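Horau puts tables in public buildings and looks after what is on them. We supply the table, the small items people pick up and handle, the power for anything that needs plugging in, and the plant at the end. We also come back to tidy it all up and take it away again. Most of our bookings are for open days, exhibitions and waiting areas in large foyers.

The firm was started by Marisa Melis, who had spent years setting out stalls for other people and thought the work deserved to be somebody's proper job. There are now enough of us to run two vans. We work from a unit on the Onbridge estate, with a second, smaller store at Prostgate for the bulky furniture.

## What we do

A client usually comes to us with a floor plan and a rough idea of who will be passing through. We agree the size of the table, where it will stand and what will be on it, then pack everything at Onbridge and bring it over. Setting out one table takes a morning if the floor is clear and the lift is working.

The things on the table come from our own stock. We keep stickers, coasters, small coloured pieces for sorting and lining up, boards, mats, rings and a good many adapters. Everything is kept in shallow trays with a number on the front, and the tray list goes out with the van so that whoever is packing up at the other end knows where each item lives. The highest tray number at present is 2743, although plenty of the earlier numbers have been retired.

We like white tables for this work. Small things show up well on them, and anything spilt gets noticed and wiped up. Where a client already has a dark display table of their own, we are happy to stand ours up against it, and we will leave their things exactly as we found them.

Foyers and atriums suit us best. There is plenty of light, the floor is hard and level, and people coming in already have something to look at, whether that is a piano, a poster or a set of arrow signs. We keep well back from the signs. Visitors need to be able to read them from the door.

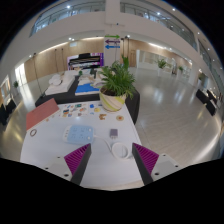

## How we lay a table

Everybody who joins us learns the same layout and is then free to improve on it. The power strip goes near the middle, where people can reach it from either side. Its cable runs off to one edge and the spare length is coiled up on the table top. We would sooner see a neat coil than a cable hanging down by people's knees.

Flat things come next. A board or mat goes towards a corner and gives the eye somewhere to rest. Sticker sheets lie flat where they can be read. Coasters can go wherever there is room, and they generally wander during the day in any case.

The small coloured pieces are set out in loose rows. We tried tight rows in our first year and visitors were reluctant to touch them, as if the table belonged to someone else. With loose rows people will pick up a blue one, put it down by the yellow ones and carry on talking. That is what the pieces are for.

The plant goes at the far end. We use ferns and other leafy plants in pale pots with a bit of yellow-green on them, and they travel upright in a crate with newspaper packed round the pot. Marisa chooses the pots. Watering is done at the store before loading, so that no wet pots go on a client's table.

Rings, bands and other thin items are the ones most easily lost. They should be placed on bare table, away from the cable, and checked for on the floor at the end.

## Working next to other people's displays

A good deal of our work is alongside displays that belong to somebody else. Architects' models are common in the kind of building we go to. Models have thin parts and raised edges, and most of them were never meant to be leant over. Our rule is that nothing of ours goes on a model table, including bags, cups and tray lids, and that no one reaches across one to get at ours.

If the two tables touch, we lay ours from the side furthest from the models. It takes a little longer. Clients' screens are also left alone, and any question about what is showing on them goes to the building's own staff.

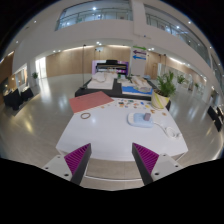
## Tidying and packing away

Tables are tidied during the day as well as at the end. A tidy means putting the pieces back into rows, turning the sticker sheet the right way round, coiling the cable again and wiping the top with a damp cloth. Anything that has been left behind by a visitor is handed in at the building's reception desk.

Packing away follows the tray list from the bottom up:

- small pieces, sorted by colour into their own trays
- rings and bands
- stickers and coasters
- boards and mats
- adapters, then the power strip with its cable
- the plant
- the table

Trays are checked again at Onbridge before they go back on the shelf. Pieces that are chipped or sticky are taken out and replaced. Each October we empty the shelves completely, wash the trays and go through the adapters, and we take no bookings while that is going on.

## Where we work

Most of our clients are within an hour's drive of Onbridge. Last year we laid tables in 38 buildings, the majority of them offices, colleges and libraries. We also supply the tray list and layout notes to a sister team in Cabanatuan, who buy their own stock locally and have a much better choice of plants than we do.

## Getting in touch

Please send us a floor plan if you have one, with the sockets marked, and tell us when the doors open. If there is a goods entrance, say so. Marisa Melis reads all new enquiries and will usually reply the same afternoon. Visits to the Onbridge unit are welcome by arrangement, and there is a laid table just inside the door that you are free to rearrange.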